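Ticket 219 — Etikettendrucker im Lager Brindden, Status: gelöst

Gemeldet von Kirsty Gilchrist, Spielwarenausgabe: Der Drucker stoppt nach 10 Etiketten mit der Meldung »Medienfehler«. Betroffen sind die Artikelgruppen Spielküche und Spielessen.

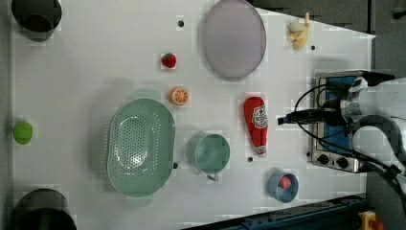
Artikelgruppe Spielküche: mintgrünes Sieb, Messbecher, Orangenscheibe

Prüfung durch Rawiri Whitelaw: Sensor gereinigt, Treiber neu installiert — ohne Erfolg. Im Profil »Hollis« war Endlosmaterial hinterlegt, eingelegt sind jedoch gestanzte Rollen zu 500 Stück.

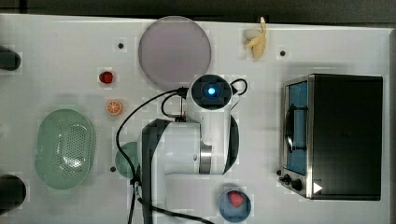

Artikelgruppe Spielessen und Geschirr: Banane, Teller, kleiner Backofen

Maßnahme: Medientyp auf »Gestanzt« umgestellt, Kalibrierung durchgeführt. Der Testlauf über fast 200 Etiketten verlief fehlerfrei. Das Profil ist am Standort Kendovon ebenfalls zu korrigieren; zuständig ist Maxine Pryor.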